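Accueil | Vie du site | Comptes rendus | Agenda | Contact

Publié en mars par Maritza Bedoya
4 commentaires – 2 partages

COMPTE RENDU – réunion de préparation de la journée portes ouvertes, atelier Meslow

Présents : Damian Mösli (animation), Arūnas Ramanauskas, Leopold Thaler, Maritza Bedoya (notes)
Excusé : Kristaps Bite, a envoyé ses remarques par mail, lues au point 3
Début 14 h 10, salle du haut

1. Compte rendu précédent

Approuvé. Une correction : c'est Oberholzer qui fournit les barrières et les tapis, pas Gunus. Gunus = uniquement la sono et les deux micros. Maritza corrige le fichier sur le serveur.

2. Inscriptions

313 inscrits à ce jour, dont 154 scolaires. L'an dernier 441 visiteurs au total mais beaucoup venus sans inscription, donc difficile de comparer. Leopold voudrait fermer le formulaire dès maintenant. Damian préfère attendre encore, les familles s'inscrivent tard. Discussion un peu longue. Décision : on laisse ouvert, on ferme les créneaux du matin quand ils sont pleins, l'après-midi reste libre.

Scolaires le matin uniquement. Trois collèges confirmés, le quatrième doit rappeler pour le car. Maritza relance.

Badges : impression chez nous. Il manque encore les noms des accompagnateurs.

3. Parcours de visite

Arūnas a refait le plan. Entrée par le quai, vestiaire à gauche, puis atelier de découpe, puis salle de démo, sortie côté cour. Remarque de Kristaps (mail) : le couloir entre découpe et démo est trop étroit pour deux groupes qui se croisent. D'accord tous. Donc sens unique, fléchage au sol, quelqu'un à la porte de la salle de démo.

Durée par groupe : quarante minutes. Leopold pense que c'est juste avec les questions. On teste avec le personnel du bureau avant.

Poste Gradgate : ils viennent avec leur propre stand et demandent une prise dédiée + une table. OK pour la table. Pour la prise Arūnas doit vérifier le tableau, l'an dernier ça avait sauté deux fois à cause de la machine à café.

4. Démonstrations

Trois postes retenus : tri de pièces, vissage, cuisine. Le poste peinture est abandoné, trop de nettoyage entre les groupes.

Tri de pièces – Leopold. Prêt. Prévoir un bac de rechange, les enfants vont vouloir toucher.

Vissage – Arūnas. Pas prêt. Attend des embouts. S'ils n'arrivent pas, on passe une vidéo et on garde la table pour les maquettes.

Cuisine – Damian. Bras PiPER avec le petit micro-ondes blanc. Le poste qui parle le plus au public selon lui, tout le monde a le même à la maison. Idée : la pince noire travaille dans le four porte ouverte, au-dessus du plateau tournant en verre, et on commente en direct. Leopold demande si on le fait aussi avec les deux boutons ronds de la façade. Damian : pas pour le public, trop long à expliquer en quarante minutes de visite. À revoir éventuelement pour le créneau pro de 17 h.

Questions soulevées pour ce poste :
– four débranché pendant toute la journée, sans exception
– distance du public : barrière Oberholzer à un mètre cinquante
– la porte s'ouvre vers la gauche, donc public plutôt à droite et en face
– lumière : reflets sur la surface blanche de la porte, Arūnas propose de décaler la lampe
– arrêt d'urgence à portée de la main de l'animateur, pas derrière la table

Vu sur place pendant la pause avec Damian :
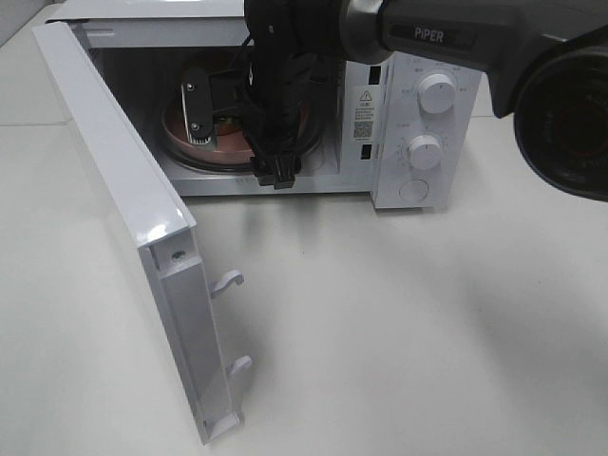

5. Sécurité et accueil

Extincteurs contrôlés. Issue côté cour à dégager, il y a encore des palettes devant (Leopold, cette semaine).

Un référent par salle, gilet orange. Manque une personne l'après-midi, Damian demande à Kristaps.

Photos : panneau à l'entrée + autorisation écrite pour les scolaires. Le modèle de l'an dernier convient, changer juste la date.

6. Divers

Café et jus : devis reçu, on prend le moins cher. Gobelets réutilisables, consigne trop compliquée, on ne fait pas.

Maritza veut un texte court pour chaque poste, dix lignes max, sans jargon. À rendre avant la prochaine réunion.

Livre d'or : oui. Stylos à prévoir !

À faire
Arūnas – tableau électrique, embouts, lampe du poste cuisine
Leopold – palettes, bac de rechange
Damian – texte cuisine, appeler Kristaps, barrières avec Oberholzer
Maritza – collège no 4, badges, panneau photos, correction du compte rendu précédent

Prochaine réunion : même heure, même salle, visite à blanc juste après.
Fin 15 h 35.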